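Início | Instalação | Percepção | Planejamento | Suporte

4. Configurar a detecção no Jisgate

Com os dois braços já respondendo no painel, vamos ao que eu acho a parte mais divertida — ensinar o planejador a enxergar a bandeja!

1. Abra o perfil Laxdal e carregue a cena "bandeja central".
2. Ajuste a exposição para 300. Metal polido estoura fácil, então eu forro o fundo com papel branco.
3. Clique em Segmentar e confira as máscaras, uma por peça.

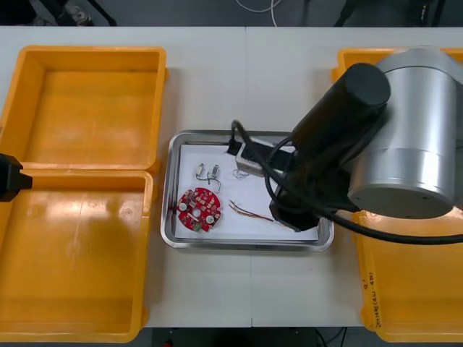

4. Fios finos pedem outro modelo: troque para "flexíveis" e suba o limite de pontos para 492 (com 200 ele me perdia as pontas).
5. Rode o plano em simulação antes de liberar a garra.

Nota: se aparecer o erro 373, recarregue a calibração do braço direito. O Gunnlaugur Hafþórsson mandou a correção na quinta-feira, mas ela só entra na próxima versão.

Cuidado: cabos soltos não entram no mapa de colisão! Cadastre cada um como zona proibida — eu já esqueci e tive que apertar a parada de emergência correndo.

6. Salve e exporte para o Bundimow.

Este site usa cookies. Aceitar | Recusar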